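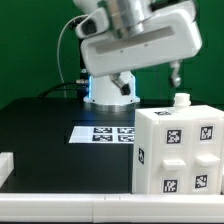
Figure 5.1. A robot arm over a black tabletop, with a sheet of four square markers and a marked white box with two drawer handles.

Robot Learning in Practice > Part II: Seeing and Touching > Chapter 5

Chapter 5
Where Is the Handle? Markers, Frames and Ground Truth

Suppose you ask a robot to open a drawer. You know where the drawer is. You can see it, you can reach out without thinking, and your fingers close on the handle even if you are looking at something else by then. The robot has none of this. It has a list of joint angles, an image made of colored dots, and no idea at all how the one relates to the other. Before it can pull anything open, somebody has to build the bridge between those two sets of numbers, and building that bridge is what this chapter is about.

It is one of my favorite subjects in the whole course. Students often arrive expecting calibration to be the chore you get through before the real work starts, and then they see their first arm go straight to a handle using nothing but a few printed squares and some matrix multiplication, and they want to put markers on everything they own!

Look again at Figure 5.1. The black-and-white squares are fiducial markers. Each one is a small grid of dark and light cells, and the pattern of cells spells out an identity number. Software can find the square in an image, read its number, and work out from the way its four corners are stretched or squeezed exactly how the square is tilted and how far away it sits. A marker seen face-on looks square. The same marker seen from a steep angle, such as the one on the side of the box, shrinks to a narrow shape, and that narrowing carries information. You will derive the math for this in Section 5.3, and it is much shorter than you would guess.

5.1 Three frames and a question

We will use three coordinate frames throughout the chapter.

The base frame is attached to the foot of the robot, where it is mounted to the table. When we tell the arm to go somewhere, we are nearly always giving it a position in this frame.

The camera frame is attached to the camera. Everything the vision software reports comes out in this frame, with distances measured outward from the lens.

The object frame is attached to the thing we care about. For a set of drawers, we might put its origin at one lower front corner and let its axes run along the edges.

The question is then easy to state. Given the position of the handle in the object frame, where is it in the base frame? If the object has not been bent or broken, the handle sits in the same place in the object frame all day long (at least while the drawer is shut). We can measure it once with a ruler. The camera tells us where the object frame is relative to the camera. All that is missing is the link from camera to base, and that link is found by calibration.

Write T(a,b) for the transform that takes points in frame b and expresses them in frame a. Then

p(base) = T(base,camera) T(camera,object) p(object)

Read it from right to left. Start with the handle as the object knows it, turn it into the handle as the camera knows it, and finish with the handle as the robot knows it. Nearly every mistake made by beginners comes from multiplying these in the wrong order or from using one of them backward – so write the frame names down every time, even when you feel sure.

5.2 The drawer study

The running example in Part II is the drawer study carried out at the Kustitz laboratory, using a control package called Tandell. The study asked a narrow question that turned out to have a rich answer: how much does the success of a learned drawer-opening policy depend on the quality of the object pose it was trained with?

The method went like this. The team recorded 900 attempts at pulling a drawer open, with the object placed at a new position and angle on the table before each one. For every attempt they saved the pose computed from markers, which they treated as ground truth. They then trained the same policy several times over. One version saw the marker poses as recorded. The others saw poses that had been nudged by a known error, a few millimeters in one case and a few degrees in another. Each trained policy was finally tested on 60 fresh placements.

Most people expect the position error to be the troublemaker. Try guessing before you read on. A handle is small, after all, and missing it by a finger's width means missing it completely.

The result went the other way, and it is a lovely one. The policies coped surprisingly well with small position errors. The gripper would touch the handle slightly off center, and the pull still worked. Rotation errors were much harder on them. With the largest rotation error in the training poses, success on the test placements fell to 67 percent. The arm was reaching the handle in most of these failures, but it was then pulling in a direction that did not match the drawer's slide, and the drawer jammed in its opening.

Once you have seen this explained, you can feel it with your own hands. Find a drawer at home, hold the handle a little to one side, and pull straight. Now hold it in the middle and pull at a slant. The second is far worse.

5.3 Why use more than one marker?

A single marker gives a full pose, so it is fair to wonder why anyone would bother with several. There are two good reasons, and they deserve to be kept apart.

The first is occlusion. A robot arm is a large thing, and sooner or later it will pass between the camera and the object. If the only marker is hidden, the pose is gone. With markers near several corners and on more than one face, it is likely that at least one stays in view.

The second is precision, and rotation above all. The corners of one small marker are close together, so a tiny error in locating a corner swings the estimated angle by a lot. Spread the points over a wider area and the same tiny error matters much less. It is the same reason a long ruler gives you a straighter line than a short one. In the method of Tang, which we follow here, the corners of all visible markers are collected and a single pose is fitted to the whole set at once. Itito takes a different road, fitting each marker alone and averaging afterward. We will code both in the lab, and you will get to see how quickly they part ways once the object is turned away from the camera.

Before you begin

You should be comfortable with rotation matrices and with the pinhole camera model from Chapter 4. If the phrase "intrinsic parameters" makes you uneasy, go back and redo Exercise 4.6 now. The lab for this chapter uses 14 recorded placements, supplied with the course files, so no robot is required. A printer and a flat piece of cardboard will let you make a marker board of your own, and I strongly encourage it. Measure the printed squares after they come out, as many printers quietly rescale the page, and a marker that is five percent too small will report itself as being farther away than it is.

We start with the geometry of one square.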